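Flikden Prayer and Psalm Set: README

Last updated June 19, 2022

Welcome! Flikden is a collection of spoken prayers, read psalms and short Bible meditations, put together by the Dhillon Street fellowship so that anyone building a devotional app, a phone prayer line or a large-print booklet has something solid to start from. I have been praying with these recordings for most of a year and I still find new things in them, so forgive me if this file gets a little excited in places.

What is in the set

The psalms folder holds 70 psalm readings, each in its own audio file with a matching text file. The prayers folder holds 55 prayers, grouped by the time of day they were written for (morning, noon, evening, night watch). The meditations folder is smaller, with 12 talks on single verses, most of them from the Gospels and a couple from Isaiah. Everything is in English. Psalm numbers follow the Hebrew numbering, the one you will find in most English Bibles, so Psalm 23 is the shepherd psalm and nothing needs shifting.

Text files are UTF-8 with one verse per line. In the psalms a blank line marks a pause in the reading, and in the prayers it marks a place where the people answer. If your app strips blank lines, please turn that off — the silences are half the prayer!

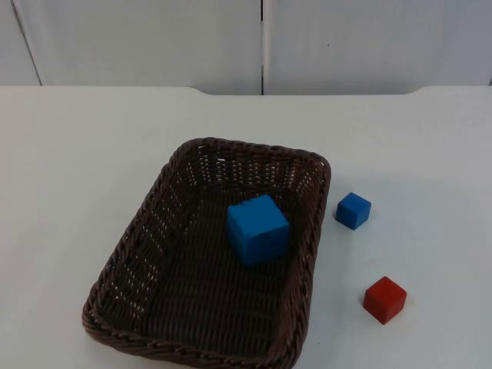

The meditations are the part I love most, and they work well in a Sunday school or a home group. Each one takes a single verse, reads it twice, and then asks the listener to stay with it before any teaching begins. The talk on the feeding of the five thousand spends a long time on the leftovers, gathered up so that nothing is lost, and for that one you can linger with the children over the gathering. Ask the children what Jesus wanted gathered, and then let them answer for as long as they like. The talk on the lost sheep can be done the same way, and so can the one on the mustard seed if you have a garden handy.

How the readings were made

Readers were asked to pray the text first and record it second. We gave no direction on speed. Some of the psalms of lament are very slow, and Psalm 150 is practically shouted (turn your volume down before that one, I mean it). Background noise was left in unless it covered a word. You will hear rain in Psalm 65, a wonderful accident considering what the psalm is about.

The tags file lists every recording with its theme: praise, lament, thanksgiving, healing, travel, grief, harvest. Many recordings have two themes. Psalm 13 is tagged as both lament and praise, and if you have prayed it to the end you know why. 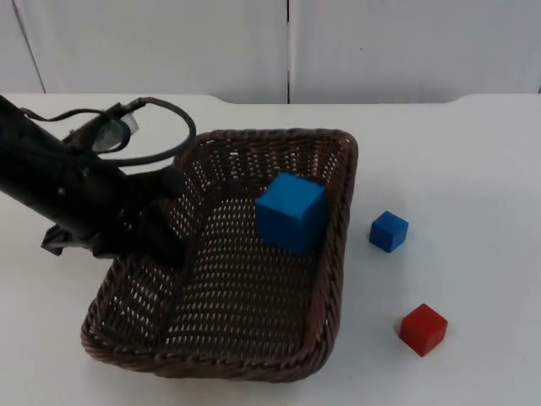
Kirsten Bergeron wrote to us after using the night watch prayers on a hospital ward, and she felt the tags were too neat. Grief and thanksgiving came in the same breath for the families she sat with, she said, and she wished the search would let her ask for both at once. She also asked for more prayers without any music under them, for rooms where people are trying to sleep.

Both requests were good ones. The tags file now accepts two themes joined by a plus sign, and 8 of the night prayers have a voice-only version ending in _plain. More of those are coming in September, God willing.

Known problems

Psalm 119 is split by its Hebrew letter sections, and the section for Zayin is missing its last verse in the audio. The text is complete.

Two evening prayers share a title, "Stay With Us." They are different prayers, both drawn from the Emmaus story. Go by the file name.

Older copies of the set used the folder name zedel for the meditations. If your links are broken, that is probably the cause.

Using it

Free for worship, teaching and private prayer. Please keep the reader's name with the recording, and please don't cut a psalm so that only the cheerful verses are left. If you translate any of the prayers, send us a copy! We would be overjoyed to pray them with you.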